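Kurnley Short Fiction Page

The Hesitation

by Fiorella Cocco

My aunt taught me to sew on flour sacks, and the hospital taught me to sew on people, and then in March I was asked to teach sewing to a pair of arms that had never held anything at all. I said yes before the man on the phone had got to the part about money.

The arms lived on the second floor of the Asadi building, in a room that had been a dental surgery and still had the sink. They hung over a black-draped table, thin as knitting needles at the working end. I sat at the far wall with my back to them, my face in a viewer and my fingers in two sets of loops, and whatever my fingers did, the arms did, only smaller. If I moved an inch they moved a sliver. I can't tell you how lovely that is! All the wobble goes out of you. I had been stitching for 20 years, and for the first ten minutes I did nothing but make tiny circles in the air and laugh.

"Most people do that," said Ines, who ran the recordings. "Take your time. I haven't started it yet."

She had, as I found out later. The circles are still in there somewhere.

The job was simple to say. Pick up the needle, bring it to the cut, drive it through one side and out of the other, pull the thread along, let go, take it again, tie off. Eltix wanted 50 good ones from me. Every turn of my wrists was written down, along with what all the cameras saw, and at night the whole lot was fed to a program called Vutislow, which would try in the morning to guess what I would do next. It had no rules in it for sewing. Ines was very firm on this. It had only me, and a man from Leeds who had come before me and who, she said, tied a beautiful knot but swore at the thread.

"Does it learn the swearing?"

"There's no sound."

I spoiled the first one by being too fast. I spoiled the second by being too slow, and then dropped the needle on the third and spent so long fishing for it that Ines made herself a sandwich. What I hadn't understood was that you can't feel anything. In my ordinary work the thread tells you when it's had enough. It goes stiff between your fingers, it hums a little, and you stop. Through the loops there was no hum. I had to learn to see a pull -- the way the edge of the cut starts to lift, the way the twist in the braid closes up and catches the light in a different place. By the second afternoon I was getting it. I'd lean into the viewer until my forehead left a mark on the padding, and everything else in the world went away, the sink and the sandwich and the buses outside, and there was only the thread and where it wanted to go.

"You're holding your breath," Ines said.

"Am I?"

"For that whole one. Do you always?"

I had no idea. I'd never been watched so closely in my life.

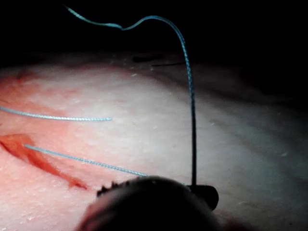
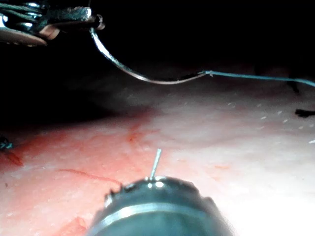
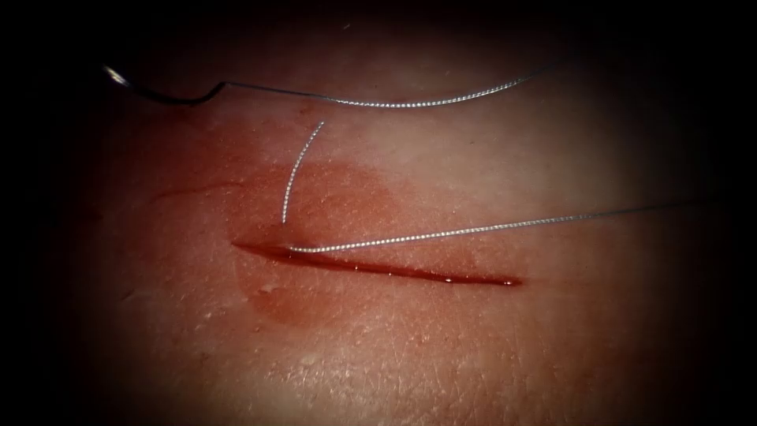
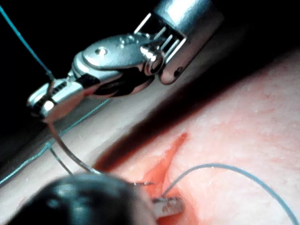
On the morning we reached number 17, Ines asked whether I'd like to see it have a go on its own.

I hadn't expected that so soon. I'd thought of it as something that would happen after I had gone home, to other people. She wheeled a second chair over to the table and made me sit there, beside the arms and not behind the viewer, with my hands in my lap. I didn't know what to do with them. I sat on them in the end.

"It'll be bad," she said. "I want you to know that it'll be bad."

It was terrible! It went up to the needle with great confidence and closed on nothing, a whole needle's width to the left. It carried the nothing over to the cut. It drove the nothing through, very neatly, with my own roll of the wrist, and drew it out on the far side and pulled a length of no thread at all to just the right tightness. I laughed until my eyes ran. Ines was writing things down. But I had gone cold as well, in a good way, the way you do when a child says a word you didn't know they'd been listening to. That roll of the wrist was mine. My aunt had it. I'd know it across a street.

"Again?" I said.

"Not until you've given it some more."

So I gave it some more. I stopped trying to be perfect, which had been making me stiff, and on Ines's advice I began to make small mistakes on purpose and then put them right. She explained it to me over tea. If I only ever showed it the clean way, then the first time it found itself a little off the path it would have no memory of anybody being there. It needed to see me lost. It needed to see me grab the needle too near the tip, and stop, and hand it across to the other side, and turn it, and take it again properly. I found this a marvellous thing to be asked for. All those years of students standing at my shoulder, and I'd hidden every fumble from them!

I got quite creative. I let the thread fall in a loop over the jaws and backed out of it. I came in at a daft angle and changed my mind. Once I really did tangle the whole business, not on purpose at all, and it took me so long to pick apart that I came up out of the viewer ready to apologise, and Ines had both thumbs in the air.

"Keep that one," she said. "Oh, definitely keep that one."

We lost most of a day to a cable. We lost an hour to a man who came about the sink. I had soup from the place on the corner and got to know the woman there, who asked me each lunchtime how the baby was, and I'd tell her: it can pick up now. It lets go too early. It goes round and round over the cut like a wasp, then forgets what it came for.

By the time there were 20 left to do I could have drawn that table in my sleep. I dreamed in the wrong size, too. I'd reach for a cup in the kitchen at six in the morning and be surprised at how far my hand went.

The second go was in the evening, with the blinds down. Ines offered me the chair and I said I'd stand. She pressed the key and stepped away from the desk, further than she needed to.

It took the needle. It took it two-thirds of the way back from the point, where you should, and I heard myself say "good". It brought the needle over, slow and level. It lowered the tip until it was a hair above the edge of the cut, and there it stopped.

"Damn," said Ines. "It's stuck."

"Wait."

"It does this when it can't decide. I'll have to --"

"No, wait. Please. Leave it."

I was counting without meaning to. One, two. I knew how long it was going to be, because I could feel it in my own chest. It's the place where I breathe in. I'd done it on every single one, the good and the bad and the daft, a little halt above the skin before going through, and I do it on patients, and I did it on the flour sacks because my aunt used to say, look first, it's only a hole once. I had never said so to Ines. I don't believe I had ever said it to myself.

Three. The tip dipped and went in. It turned over with that roll of the wrist and came up on the far side, and the other jaws were there to meet it, and the thread came sliding through after, on and on, a ridiculous amount of thread, and the edge of the cut lifted the smallest bit and the pulling stopped.

Ines sat down on the floor. She just folded up and sat there with her back against the old dental cabinet.

"I've been trying to get rid of that pause," she said, when she could. "I thought it was lag. I've been at it since last week. I've had two people in another building on it."

"It's breathing in," I said.

"It hasn't got anything to breathe with."

"I know that."

She looked at the arms for a while. The left one was still holding its bit of slack up out of the way, very patiently, as I do, waiting to be told about the knot. We hadn't got as far as the knot. The man from Leeds was much better at those.

"What happens if I take it out?" she said.

I thought about it properly, as she'd asked me properly. I thought of it going straight in each time, no stop, quicker by three seconds. It might be perfectly all right. There were plenty of fast hands in the world and some of them were better than mine.

"Could you show it somebody else as well?" I said. "Somebody who doesn't do it. And see which one it likes."

"It doesn't like things."

"No. But see."

She got up and wiped her knees and went to find her notebook, and I sat down at the viewer again and put my fingers in the loops, with my forehead on the warm place where my forehead went. There were still stitches to give.

"Recording?" I said.

"Yes," said Ines. "Whenever you're ready."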